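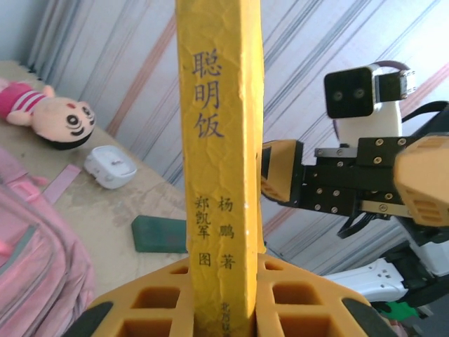
Destville Library Opens Chinese Children's Shelf and Backpack Loan Program

DESTVILLE, July 17, 2019 — The Destville Public Library has added 300 Chinese-language children's books to its first-floor reading room and will begin lending them in packed school backpacks to families with children ages five to ten.

The books were bought with a grant from the Nyaga Fund. Most are picture books and short illustrated stories. Among the titles is "聪明饭," written by 杨鹏 and illustrated by 郑凯军.

"Parents have been asking us for these books for a long time," said Dewanti Pasaribu, head of children's services. "We had one short row before, and a lot of it was worn out."

Under the loan program, a family can check out a backpack for three weeks. Each one goes out with books chosen by reading level, and many will also carry something to play with, such as a plush toy or a cup for pretend tea. Small items travel in a lidded container so they can be checked back in together.
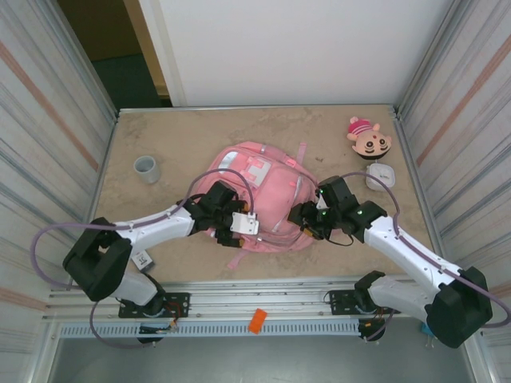
The library has 51 backpacks ready for the first round. Pink and blue were the colors children picked most often when staff asked at story time in January.

"Some kids want the toy and some kids want the book," said Radek Vrabec, who put together the packing list. "The bag goes home either way, and the book is in it."

Backpacks can be reserved at the children's desk with a regular library card. There is no fee. Families who return a bag with a missing toy will not be charged, but lost books are billed at the usual rate. Bags should come back to the desk and not the outside book drop — they do not fit through the slot.

Sena Arthur, the library's director, said a second order of books is planned if the first backpacks are well used.

Contact: Oľga Koubek, Communications Office, Destville Public Library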